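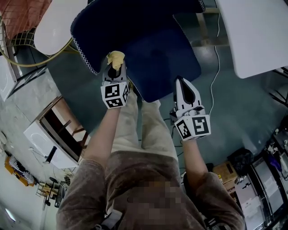

Zunura布品借用间搬进Rautiainen楼底层，深蓝盖布锁上白边重新出借

2021年7月 Miden街区消息

在Miden住得久一点的街坊，多半都从Zunura借过布。办喜事铺长桌的桌布，搬家时裹柜子的厚盖布，孩子学校演出临时要用的一大块背景布，都可以在那里登记了抱回家，用完洗干净再送回来。这个月，借用间终于从原来那间又窄又潮的半地下室搬了出来，落脚在Rautiainen楼的底层，面积83平方米，有正经的窗户，推门进去就是走廊，抱着一大捆布也不必再侧着身子下楼梯了。

说是搬好了，其实眼下还是一副正在安顿的样子。纸箱和架子都进了屋，哪样东西归哪个角落，还在一天一天地挪。靠门的位置原先打算放登记台，试了两天发现人一多就堵住了路，又改到窗边去了。做整理的几位说，大概要等第一批借布的人来过几轮，才知道怎么摆最顺手，现在摆得太死反而麻烦。我们去的那个下午，话还没说上几句，就先被请去帮着抬了一回架子，抬完又喝了一杯很浓的茶，采访这才算正式开始。

这次跟着借用间一起换了模样的，还有那批用得最多的深蓝色盖布。老街坊应该记得，这些布以前的边是单折一道，洗的次数多了，线头就往外跑，有的拆出好长一截，借的人不好意思还，收的人也舍不得扔，就那么卷一卷又塞回架子上。今年3月，借用间把旧布一块块摊开看过一遍，破得厉害的裁小了做抹布，还结实的送到隔两条街的Fornura缝补铺，统一在边上锁一圈白色的锯齿形线脚。

为什么偏偏选白线，这里头还有过一番小小的争论。缝补铺一开始配的是同色的深蓝线，说是耐看，也显得整齐，先做了20块样品送过来。样品确实好看，可是铺在屋里一试就有了问题：深色的布，深色的边，灯光稍微暗一点，哪里是布边、哪里是折痕，要凑近了摸才分得出来。叠的时候对不齐，叠出来一头厚一头薄，往架子上一摞就歪。后来换了白线，边在哪里，站着低头一看就清楚了，四个角往一处拢也方便得多。那20块蓝线的样品没有浪费，留在借用间自己铺桌子用，我们喝茶的时候茶杯底下垫的就是其中一块。

锯齿线脚还有一样好处，是缝补铺的师傅讲给我们听的。直线锁边拉紧了容易断，锯齿的线走的是斜路，布往两边扯的时候，线跟着松开一点点，再收回来，所以经得起拽。盖布这种东西，平时不是被人拖着走，就是蒙在柜子上用绳子勒着，边上受的力最大，用这种线脚正合适。师傅还特意叮嘱，洗的时候水不要太烫，白线本身不怕，怕的是深蓝布头几水掉颜色，把白边染成灰扑扑的，到时候就枉费了这一圈功夫。

目前登记在册、可以外借的布一共700块，大小和厚薄都有差别。借用间从前没有清楚的分类，全凭在那里做久了的人记在脑子里，有人来问，就到架子深处去翻，翻出来一看不对，再塞回去接着翻。搬家反倒成了理一理的好时机。这回的办法说来也简单，按用途分架：铺桌子的归铺桌子的，盖家具的归盖家具的，演出用的大幅布另外卷起来竖着放，不折，免得挂起来中间一道一道的印子。每一摞的最上面夹一张纸条，写明尺寸和最近一次清洗的日子。

纸条用铅笔写，这也是老规矩了。早先有人用过圆珠笔，碰上潮天，墨印到了一块米白的桌布上，怎么也洗不掉，那块桌布至今还在，铺的时候大家都会自觉地在那个地方压一盘水果。

至于怎么叠，借用间给借布的街坊准备了一份说明，贴在登记台旁边，也可以要一张带回家。我们照抄在下面，家里有大块的布要收拾的，不妨也试试看。

第一步，找一块够大、够干净的平地，把布整个摊开。桌子如果不够大，摊在扫干净的地板上更好，布垂下桌沿的那部分会自己往下坠，叠着叠着就跑偏了。

第二步，从中间往四边抹平。手掌贴着布慢慢推，不要捏着角使劲抖，大块的厚布一抖，灰全扬起来，布也未必就平。

第三步，先对长边。把有白线的一边提起来，盖到对面那一边上，两道白线并在一起，再用手压一压折出来的那一头。白线没有并上，就揭开重来，别指望后面几折能纠回来。

第四步，再对短边，折到合乎架子的宽度为止。薄桌布可以多折一道，厚盖布少折一道，折太多了中间鼓起一个包，上面就摞不住东西了。

第五步，折口朝里、圆边朝外放上架子，下一位来取的时候，手一插就能整块抽走，不会把旁边的也带下来。

两个人叠当然更轻松，一人管一头，走近、合拢、再退开，熟练的搭档几乎不用说话。一个人也不是叠不成，只是要多走几步路，先顾这边的角，再绕过去顾那边的角。在借用间做了多年整理的一位阿姨告诉我们，她叠厚盖布都是坐着叠的，找张矮凳，布摊在脚前，省得老弯着腰。她说年轻时候图快，站着弯腰一叠就是一个下午，第二天起床腰就不答应了。

借布的手续比从前稍微正式了一些，街坊们最关心的恐怕也是这一条。在Miden居住或者工作的，带一样写有住址的证件，登记一次以后就都有效。桌布和普通盖布每块收5元清洗费，自己洗好晾透了送回来的，这笔钱当场退。演出用的大幅布不收钱，但请提前打招呼，因为从架子上取下来要两个人抬，也请自己带车，用手抱着走过两条街实在太吃力了，去年有一位热心的家长就是那么抱回去的，据说胳膊酸了好几天。

还布的时候有几件小事要拜托大家。布上如果沾了蜡，请不要自己用刀刮，告诉登记台一声就好，缝补铺那边有办法处理。边上的白线如果开了口，也不必难为情，更不要自己拿剪刀把线头齐根剪掉，锯齿线脚剪断一处，往往会带着松开一小段，原样送回来反而容易补。还有一样，布里头请抖一抖再送，整理的时候从桌布里叠出过汤匙、发夹，还叠出过一张没有兑的彩票，彩票后来物归原主了，中没中，人家没有说，我们也没好意思打听。

有街坊问，原来半地下室里那几个又高又大的旧木柜怎么没有一起过来。整理的人解释，柜子受潮以后门关不严，背板也起了霉点，布放进去要沾味道，商量来商量去还是留下了，由房东处理。新地方以敞开的架子为主，通风好，东西也看得见。天气好的时候窗户会开着，所以窗下那一排不放浅色布，怕晒久了颜色发花，这也是搬过来头几天才慢慢琢磨出来的。

Fornura缝补铺那边的活还没有全部做完。第一批锁好白边的盖布已经陆续送回来，上架之前要在借用间过一遍手：摊开，看边，看角，有没有漏针，有没有哪一段线太紧把布揪得起了皱，看过没有问题再叠。这道工序急不来，深蓝的厚布又占地方，一次只能铺开一点点。余下的会在夏天里分批送，所以近期去借的街坊，有可能拿到新边的，也有可能拿到旧边的，尺寸和厚薄都一样，还请多包涵。有人特地来问能不能指定要白边的，登记台的答复是可以问，有就给，没有就请先用着旧的。

说到旧布裁下来的那些零头，也有了去处。大一点的方块做了抹布，放在登记台边上的筐里，谁要谁拿；窄长条编成了几张脚垫，眼下铺在走廊里，踩上去厚厚的，很舒服。还有些实在太碎的，缝补铺拿去塞了针插和小枕头。有几位街坊看了脚垫很喜欢，问编法，借用间打算天凉以后找个下午，请会编的人坐下来教一教，日子还没有定，定了会贴在门上。

借用间搬家期间照常收布，借布则要等登记台完全安顿好，具体哪天开始，以Rautiainen楼门口张贴的通知为准。手上还有旧布没有归还的，直接送到新地址就行，不必再跑半地下室那边，那里的钥匙已经交回去了。从大街那一侧进楼，走廊走到底，左手边就是。楼里的门铃有一只是坏的，按了没有声音的话，敲一敲窗玻璃，里面的人听得见。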